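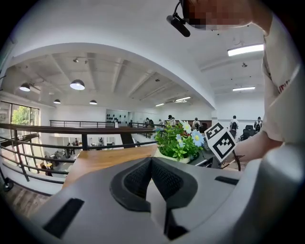

# The daisies on the landing

I have owned one plant in my adult life that did not die, and the reason is that it was never alive. It has dense green leaves and flowers in pale blue and white, yellow in the middle, and it stands in a white pot on the table upstairs by the railing. I bought the first version of it out of spite.

Some background. When I started renting a desk at Ellwood, I picked the mezzanine. I liked the idea of sitting above everyone. There's a long view over the wooden rail to the lower floor, and another railing facing you across the gap, so that you can spend a morning looking at people who are looking at you. The table up there is a good one, honey-brown wood with a grain you can get lost in during a phone call. I've had a lot of phone calls at it. I could draw you the grain.

What the table did not have was anything on it, and I decided it needed a plant.

The first plant was a fern. I won't go into the fern. It came up the stairs in my arms in September, looking like something out of a magazine, and it went down the stairs in a trash bag before the clocks changed. I watered it. Then somebody told me I was watering it too much, so I stopped, and it took that personally. The second plant was one of those fat rubbery things they sell to people who have killed a fern. The label said it thrived on neglect. I neglected it with real commitment and it fell over anyway.

Sivaprasad Unnithan has the desk behind mine and grows chilies at home by the bucket. He watched both of these go. After the second funeral he put a hand on my shoulder and said, very kindly, "Maybe a stapler."

So I went fake.

I want to be clear that I had opinions about artificial flowers before this. They were my aunt's opinions, mostly, handed down along with a gravy boat. Artificial flowers belonged in dentists' waiting rooms and on the dashboards of certain vans. But my aunt never had to sit behind Sivaprasad, so I went to Filtberg on a Friday after work and stood in the aisle with the silk orchids, feeling like a man buying a toupee.

A few things I learned in that aisle, in case you're headed there yourself.

**Skip the roses.** They come with dewdrops glued on. Once you've noticed the dewdrops, you will notice them at every meal for the rest of your life.

**Leaves first, flowers second.** A thin fake plant looks like a prop from a school play. You want it crowded. When I can see the stem going into the foam, I'm done, I've lost interest, I may as well have bought the stapler.

**Blue is a gamble.** There's a blue on these things that doesn't occur anywhere on earth outside a sports drink. Pale is safer. I still don't know of a daisy that comes in pale blue, and neither does Sivaprasad, who looked it up so he could tell me. I've made my peace with it. Visitors see yellow centers and think "daisy" and move on with their day.

**Buy the pot separately.** Mine came in a sort of gray basket that shed. I swapped it for a plain white one, and the whole arrangement went up a tax bracket.

I also learned that the price tags assume you've already given up. You could feed a real fern for a year on what they want for a fake one. I paid it. I'd paid for two real ones by then and had nothing to show but the saucers.

Then comes the matter of where it goes, which took longer than the shopping. Put it in the center of the table and it looks like you're expecting to be served soup. Put it by the railing and you lie awake picturing it going over the side onto somebody's lunch. I tried it at the far end, where it looked as if it had been sent there to think about what it had done. I ended up with it off to the right, one side toward whoever's sitting down, with the biggest blue bloom turned to the right because that's its good side. (It has a good side. So do you. Don't be smug about it.)

Turning it turned out to matter to other people too. I'd set it with the big bloom on the right, and by the afternoon it would be facing the wall. This went on for weeks. I suspected the cleaners, then the Tan people, who have the meetings with the bagels. It was Dong-hyun Ji, who is from downstairs and felt that the back of the arrangement was "more honest." We talked it through. He has agreed to leave it alone and I have agreed to stop saying good morning to it when he's on the stairs.

Maintenance is where I expected to coast, and I was wrong. Fake leaves collect dust like it's a hobby. With a real plant you at least have the excuse that it's alive and has its own business to attend to. A dusty fake plant is only about you. I tried a damp cloth, leaf by leaf, and gave up somewhere in the middle of the first stem. I tried a hair dryer on the cool setting, and that moved all the dust onto my keyboard. What works for me is a soft paintbrush, a wide one, dry. I take the whole pot out to the back step, lean it over, and brush from the center out. It takes 21 minutes, the length of one podcast about bread. The petals hold their dust in the crease near the yellow part, so go in there with the corner of the brush. Don't use spray shine. I did, once, on the lower leaves, and for a week it looked like it had a fever.

Sivaprasad has come around to the extent that he no longer brings up the stapler. He did bring in a chili seedling last month, in a yogurt cup, and set it down on my side of the desk without a word. I think it was a peace offering. It may have been a test. I've put it on the sill, well away from the table, and I've asked him to water it when he passes, and he's passed every day so far.

Next on the list is the wall behind the table. Woltevlow has a hanging thing with trailing ivy that I've visited twice. I'm told it comes in two lengths. Dong-hyun wants the long one, hung backwards.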